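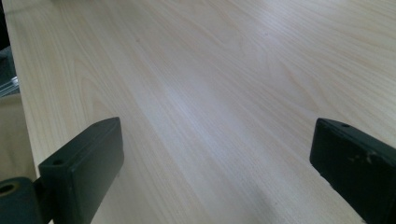 Right, thread on the Midham parking app because three people have now asked me whether it's "as bad as everyone says". Short answer, it's worse in dull ways and better in one. Long answer follows, mute me if you don't live here.

Background for people outside Midham. Until April you paid for town centre parking with coins or a card at a machine. The council has now pulled out most of the machines and handed the lot to an app called Clekel. 26 June 2018 was the date we were promised a "review of early findings". I have read the review. It is two pages and one of them is a map.

The headline claim is that Clekel has "improved turnover of kerbside bays by up to 82 per cent". Up to. Up to is doing a huge amount of work there. I can run up to a marathon.

I went looking for which street got the 82. It's Biwott Lane. If you know Biwott Lane you'll be laughing already. It had roadworks down one side for most of the comparison period. Of course turnover went up when you could get a car in there again.

Every other street is lumped together under "positive trend". No figure. If you had a good figure for the high street you'd print the figure for the high street.

Someone's replied that I'm just against technology. I book my haircuts on my phone. I do my banking on my phone. I'd happily park on my phone if the thing told me what it was charging before it charged me.

On that. The rate on the sign is the rate on the sign. Then there's a "convenience fee" which shows up on the third screen, in grey. Then there's a text reminder fee, which is ticked already. You have to untick it every single time. It doesn't remember that you unticked it yesterday.

I asked the council about the pre-ticked box. They said it was a matter for Clekel. I asked Clekel. They said the settings reflected the wishes of their council partners. So there's a box ticked in Midham that no living soul ticked.

Now the bit people get cross at me for. I don't think the old machines were good either. The one outside the chemist ate coins for years. The one by the library printed tickets you couldn't read in the sun. I'm not pining for them. I'd just like somebody to compare the new thing with the old thing fairly, and the review doesn't.

For instance it says complaints are down. Down from what? I went and checked how you make a complaint now. It used to be a phone number stuck on the machine. Now it's a form inside the app, so you need the app to complain that you can't get the app to work. I would expect complaints to fall under those conditions.

Quick one for those asking, yes you can still pay by phone call. The number is on the sign at the Rollelitz car park and, as far as I've found, no other sign. It took me 11 minutes including hold music. The person at the end was perfectly nice and couldn't find my street.

The survey. The review quotes a survey where most respondents found the app "easy or fairly easy". 1277 people were sent it. 166 answered. It went out through the app, to people who had already finished paying with the app. Anyone who gave up and drove to the plaza in the next town wasn't asked.

I'm not saying those 166 people are wrong. They probably did find it fairly easy. It's the same as standing at the top of a ladder and asking everyone up there whether they mind ladders.

Replies are saying "but my mum is 80 and uses it fine". Great, good for your mum, I mean that. My neighbour doesn't have a smartphone and now gets a lift to the doctor's. Two stories cancel each other out, which is why you'd want a proper survey.

A fair question in the replies about the money. Does the council make more out of this? I don't know. The contract summary gives the council's income as "in line with expectations" and doesn't give the expectations. I've put in a request for the full contract. I've been told to allow time for processing. It doesn't say how much time.

I did promise a better bit. Topping up from wherever you are is useful. I was in the dentist's chair running late and added half an hour without getting up. On the old system that would have been a fine. Credit where it's due. They charged me the convenience fee a second time for the top-up, but I'd still take it over the fine.

Also the refund thing people are sharing isn't true. I've seen the post that says if you leave early you lose your money and they sell your bay twice. Paying for an hour and leaving after 20 minutes has always worked like that, with paper tickets too. There's enough to grumble about without making things up, so please stop sending it to me.

And no, I don't believe the one about it listening through your microphone. It asks for location. I said "while using" and it works fine. Check your own settings, it takes a minute.

What I do think is worth a look is the zones. There are two zones in the centre with nearly the same number and the boundary runs down the middle of the street outside the bakery. Park on the left, one price. Park on the right, another. The app guesses which side you're on from your location and in my case it has guessed wrong twice. Check the zone number against the sign before you press pay.

If you got a fine because it picked the wrong zone, appeal it. Keep the receipt email, because the zone's printed at the bottom in tiny letters. I got one of mine cancelled. The other is "under consideration" and has been since before my tomatoes went in.

Someone on the council side (not naming, they were polite) messaged to say the review was only ever meant to be "a snapshot" and a full evaluation will come later. OK. But the snapshot is what went in the press release, and the press release is what went in the paper, and now people at the bus stop tell me turnover's up 82 per cent across town.

They also said shopkeepers are pleased. Which ones? I buy my bread, my paint and my stamps in the centre and I've asked in all three. The bread said quieter. The paint said same. The stamps said she walks to work and hadn't noticed. That's not evidence either, I know, but it's three more shops than the review names.

What I'd want in the full evaluation, since I was asked to be constructive. Every street listed with its own number. The same months compared, with the roadworks left out. Complaints counted from everywhere, including the front desk. A survey that goes through letterboxes. How much was taken in convenience fees and who kept it.

None of that's expensive. Most of it must be sitting in a spreadsheet already, because somebody had to pull out the Biwott Lane figure.

Before anyone says go to the meeting, I'm going to the meeting. It's upstairs at the old hall and there's no parking outside it, app or otherwise.

Adding one more as it's come up four times now. Yes, Sundays are still free on the high street. The app will let you pay anyway. Don't.

Will post the contract if and when it turns up. If they've blacked out the fees I'll post that too.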